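Zulix white paper cups, 400 pack — quick review

Third box now so figured I'd finally write something. We go through these at the office next to the bottled water, people pour half a bottle and leave the rest for later. Plain white, rolled rim, no handle, no print. Price was fine, shipping slow (order 3297, took 9 days, box dented in one corner, cups ok).

Good: stand up well on a smooth table. Don't tip when you pour from a full bottle, wich is the main thing for me. Rim feels ok on the lip. They come apart from the stack one at a time, mostly.
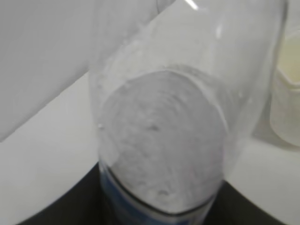

Gyu-bin Jeon thinks they're too small and says you end up refilling all morning, so just drink out of the bottle. Fair. I still like a cup for anything that isn't plain water. And the Worby ones we had before were bigger but went soft at the bottom by lunch.

Less good: the outside picks up marks. Any dust or ink on your fingers and it shows. Also the plastic sleeve tears all the way down when you open it, so keep a tub or somthing to store the rest in.

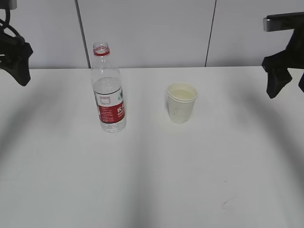 Hot drinks — ok for tea if you wait a bit, coffee straight from the machine is too much for bare fingers. Would double up. Haven't tried them in the freezer, don't care.

Four stars. Would be five with a better sleeve. Reordering in October.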